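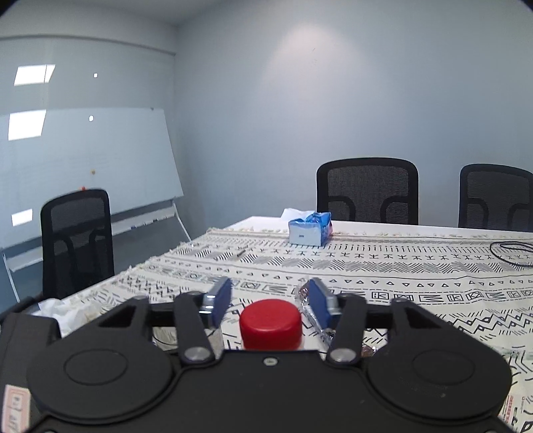

A Telthorpe congregation has returned to its own building after 16 months of worship in a borrowed school hall.

More than 295 people attended the first service at the Londomholm Road church, where the roof and the north wall have been repaired. The building had been shut since March last year, when damp was found in the main beams.

Anwara Dewan, who was married in the church and has sung in the choir for most of her life, said she had missed the sound of the place.

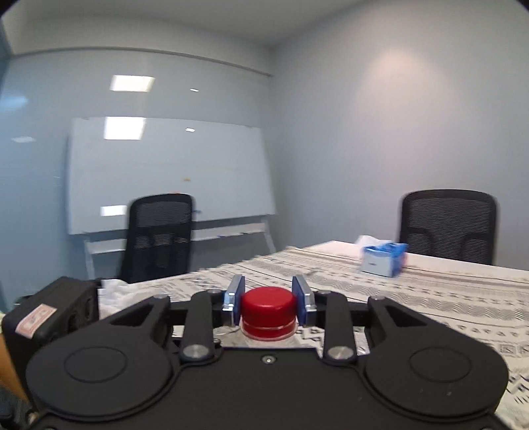

"The school was very kind to us, but you can't sing in there," she said. "The first hymn this morning, I had to stop halfway through and just listen."

The old pews have been kept and cleaned. The organ, built by Ochoa, is still in storage and is due back before Advent. Until then the choir will be led from the piano.

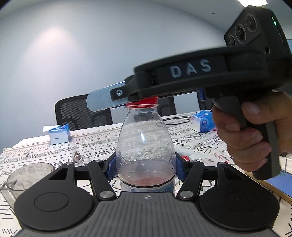

TELTHORPE, July 10, 2022

The minister, Tharindu Bhattacharjee, thanked the 764 households and businesses that gave money to the repair fund. He said two smaller jobs remained, the porch step and the vestry window, and both would be finished over the summer.

Sunday services are at 10am and 6pm. The weekday lunch club stays at the school until the end of term.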